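Home | Kitchen | Laundry | Workshop | Storage | Ask Reiko

We use cookies to remember your settings. Accept | Manage

What I Brought Home from a Robot Open Day
Posted 1/9/26 by Reiko Imai

In November I went to the open day that Rultance holds in Brekport. They train robot arms on household chores, picking things up and putting them down mostly, and they do it in ordinary furnished rooms. Visitors could stand along the wall and ask questions. I stayed most of the afternoon and came away with a page of notes on how to keep a house in order, which I did not expect.

Mayu Tanabe runs the sessions. Her rule for the table is that anything soft gets a spot of its own before the arms are switched on. A cord on top of a cloth on top of a bag is hard for an arm to sort out, and it is hard for you at 7 in the morning too. 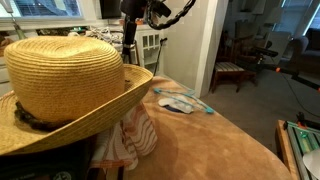
Hats first. A straw hat set down on its brim will lose its shape over a season. Put it over something that fills the crown, or turn it upside down and let it sit on the crown. A rolled bath towel works. So does a large mixing bowl with a dish towel over it. Keep it away from the radiator, and if the brim has already gone wavy, hold it over a steaming kettle for a few seconds at a time and press it flat under a book with a clean cloth between.

Lanyards and thin cords: lay them in one loose loop. Wrapping them tightly around your hand puts a twist in them every time. I hang mine on cup hooks inside the closet door, one per hook. The hooks were a bag of 20 and I have used them all.

Shoe insoles should come out of the shoes to air overnight. Don't put them on a heater. If they smell, baking soda on both sides, leave it until morning, shake it off outside.

Small things were next. Mayu said thin round objects give them more trouble than heavy ones, and that an arm might try the same pick 70 times in a session before they change anything. They change the position of the object before they change the program. I have thought about that a good deal in my own kitchen, where I had been fighting the same drawer for years. 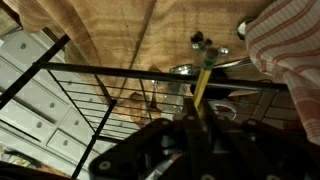 For pencils, a heavy mug beats a drawer. Stand them eraser up if you have small children reaching for them. Dirty erasers can be cleaned by rubbing them on fine sandpaper or an emery board until fresh rubber shows.

Wire racks collect grease where the wires cross. Soak the rack in the tub on an old towel with hot water and dish soap for an hour, then use a toothbrush on the joints. Dry it standing up. If the coating has started to chip, don't use it for food any more. Mine is a Perić, and the feet come off for washing.

Loose drawer knobs: take the screw out, put one drop of white glue in the hole of a wooden knob, and tighten again. Leave it 5 hours before you pull on it. For metal knobs use a lock washer instead.

Striped kitchen towels should go through one cold wash alone before they join the rest. I learned this with a red one and a load of pillowcases.

The next open day is in spring. Wear flat shoes, there is a lot of standing.

689 shares | 20 comments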